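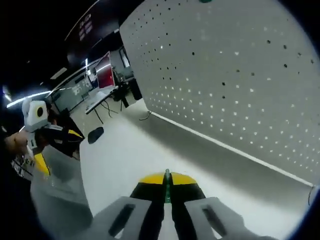 Spent May reading up on the Zurkbridge 80, the ultra that goes from the canal basin at Zurkbridge over the moor and back. 80 kilometers, first run by a small group of club runners who wanted something longer than a marathon. Thread on the year the course record went.

The record belonged to Kollár. He set it on his second try, and it stood for so long that the club printed it on the back of the race number. Most people who lined up never thought about it. They wanted to get home before dark.

The course matters here. The first half is a towpath, flat and narrow. At the lock keeper's house you turn left and climb to the moor road. Then it's open ground for a long way with no shelter. The last stretch drops back to the canal on a stony track that has ended a lot of good races.

That year had 271 starters. The gun went at 6 a.m. There was a light wind from the west, so it would be in their faces on the moor and behind them on the way down.

Mohandas Kulkarni was not one of the favorites. He'd run track as a student, moved up to the marathon, and had a couple of decent results there. He had only done one ultra before, and he walked most of the last hour of it. He said later that he entered Zurkbridge to find out if that was a bad day or if he just wasn't built for the distance.

His training was simple. One long run a week, and one run of hills on tired legs the next morning. He cut out most of the fast work. He practiced eating at race pace, which he hadn't done for the first one. Boiled potatoes and salt, mostly. He didn't get on with gels.

A group of five went off hard on the towpath. Kulkarni let them go. By the lock house he was well down and out of sight of them. His brother was there on a bike and told him the gap. He nodded and asked for a dry cap.

The climb sorted out the front group. Two of them were walking before the top. A third stopped at the feed table at the Tumitent farm gate and sat down for a long time. Kulkarni went through that same table without stopping, took a cup from a girl at the end of it, and was third.

People who were on the moor that day talk about how slow he looked. Short stride, arms low, no bounce at all. But his splits up there barely moved. I've got the timing sheets from the club (photocopies, some of the seconds are hard to read) and every section is within a few seconds of the one before it.

He took the lead with the radio mast in view. The man he passed was on his way to a bad patch and didn't answer the move. From there it was Kulkarni against the clock, and he didn't know it. He wasn't wearing a watch. He'd left it in the car.

The first he heard of the record was at the top of the stony track, where an official called out that he was 2 minutes up on it. He has said he wished the man had kept quiet. He'd been happy up to then.

He fell once on the way down. Cut a palm and a knee, got up, ran the next bit very carefully, then got going again. You can see it in the sheets. It's the only section of the day where he gives back a lot of time.

The last 200 meters are on the towpath, past the moored boats to the footbridge. He got there with 41 seconds left of Kollár's time to play with and used up most of it. His legs had gone. He crossed the line at something close to a walk, 9 seconds inside the record.

Kollár was at the finish. He'd come to hand out the prizes, as he did most years. He shook Kulkarni's good hand and asked him what he'd eaten.

Kulkarni ran Zurkbridge twice more and never got near that time again. He finished fourth and then eleventh. After that he went back to marathons and coached juniors at the Cleltel club.

The race number still has the record printed on the back. They had to change the plate, and the first batch went out with his surname spelled wrong. I have one of those. If anyone has results from the early years, before the start moved to the canal basin, please send me a message.

Recent threads
Why the Tumitent hill race starts in the afternoon
Three marathons with a tailwind
Cleltel juniors: a short history of the cross-country team
What runners drank before sports drinks
Reading old timing sheets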